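From: Snædís Mogensen
To: home-machines list
Subject: Re: Are we any nearer to a machine that tidies a kitchen?

On a morning in June, Garba Ogunleye wrote:

> I have been reading this list since the spring and I still can't tell
> what people think. Half the posts say a machine for the kitchen is a
> year off and the other half say it will never come. We run a small
> joinery shop and a rented flat above it. I would pay for something that
> could open the cupboards, put things back and wipe down at the end
> of the day. I am not asking for cooking. Can it be done yet, yes or no?

Garba,

No, if you mean the whole job left to itself. Yes, for some parts of it, if you don't mind it being slow.

I have spent most of this year on cupboards. Our group at Eken collects hand-guided runs: a person holds the gripper and does the chore, and the model learns from the recording. We have 3,796 runs so far, and 1,966 of them are nothing but opening and closing things. Plain white kitchen units with bar handles, mostly, the sort you would find in any rented flat.

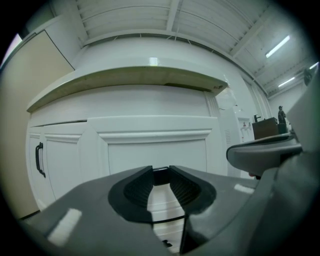
A bar handle is kind to a machine. There is room to get two fingers round it and it doesn't matter much if you come in a little high or low. Small knobs are a lot worse. The fingers close on the front of the knob, slide off, and the arm carries on with the rest of the movement as if it had hold of the door. The newer model stops when it has missed, but it still tries again from the same spot, which doesn't help much.

Gloss paint is the other trouble. A shiny door under strip lights looks different from every angle, and the model loses track of where the edge is. We had better results with the blinds shut and the lights on than with both together. In a flat you can't ask people to arrange their daylight for you.

Then there is the space in front. The arm we have been lent by Wutell wants more clear floor than most kitchens give it, and it has to back away before the door can swing. A person just leans. I think whoever solves leaning will sell a lot of machines.

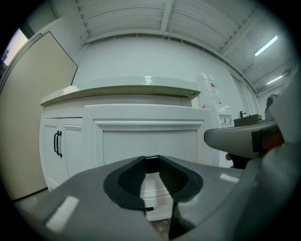 The double doors with bar handles, and the nearer panelled front to their right.

As for wiping down, flat worktops are fine. Curved edges get missed, and so does anything behind a tap. Putting things back is the hardest of your three, as the machine has to know where you keep them. Loltness say theirs learns this in a week. I haven't seen it work outside their own building, so I'll leave that to anyone who has.

For the shop downstairs I would be more hopeful. Moving parts from one rack to another, same height every time, is something you could have now. Hafþórsson's cell does it all night, but it is bolted to the floor and wants a fence round it.

If you do want to try something in the flat, change the knobs for bars first and put a marker board up at worktop height so the machine can find itself again. It looks odd but it saves a lot of bother.
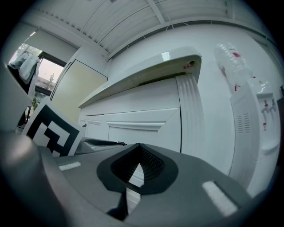 Kazuhiro Tsuji wrote to me off-list that he thinks I am being too gloomy about knobs. His machine manages them if the approach is slowed right down, and he would sooner wait two minutes for a door than refit a kitchen. He also says the fingers matter more than the model, and that softer pads did more for him than another 1,000 runs. I can believe the second part. I am less sure about the two minutes — a tidy-up might mean opening twenty doors.

He has said he will post his pad drawings here once Nayeli Tello has checked the sizes. Garba, if you send me the spacing of your handles I can tell you whether our fingers would fit.

Snædís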